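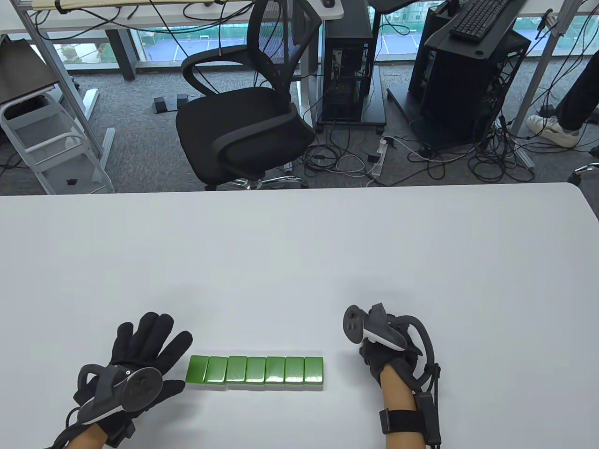 I got to the Siretti at ten past three, and she had already started without me. Four women were at the back table, the tea was poured, and I was told to sit down and not touch anything until the hand was over. Fair enough!

She has run the afternoon mahjong club in Nindale for longer than the café has had its current name, and she agreed to talk to me on the condition that I leave her name out. "They all know who I am," she said. "And the ones who don't will ring me up wanting lessons."

She learned at her aunt's kitchen table when she was nine, mostly by being yelled at. "You picked the wrong tile and you heard about it. Then you heard about it again at dinner." Her aunt played for coins kept in a jam jar, and the coins never left the house, they just went round and round between the same five people.

I asked how the club began and she laughed (she laughs a lot, usually while beating somebody). She put a card up in the window of the Sandu bakery and expected two or three people. Eleven came the first afternoon and there was one set between them. "We had people playing and people standing behind them giving terrible advice. It was very loud. The bakery asked us to go somewhere else."

These days the mailing list has 304 names on it, though she'd faint if they all turned up. Most weeks it's three tables, four when it rains. In January they go over to the Judance hall for the big get-together, and last winter the raffle made 677 dollars, which went on new sets and a coffee urn that she describes as "a mistake, but a shiny one."

What does she tell beginners? "Stop trying to win," she said right away. "Learn what the tiles look like. Learn to build your wall without knocking it over. Winning can wait till spring." She doesn't let new players use a cheat sheet after their fourth visit, and she is not sorry about it.

We got onto the sound then, the clatter when the tiles get mixed, and she went a bit soft. "I could fall asleep to it. My aunt's set was heavier than these, it sounded like hail." That set went to a cousin, and she's still cross - she brought it up twice more before I left.

I wanted to know if she ever plays on her phone. Long pause. "On the bus," she said. "Don't put that in." Then she told me I could, because she's good at it.

By five the other tables were packing up and she had talked me into a game. I lasted eleven minutes. She patted my arm, took my biscuit, and told me to come back next week and bring my own tea.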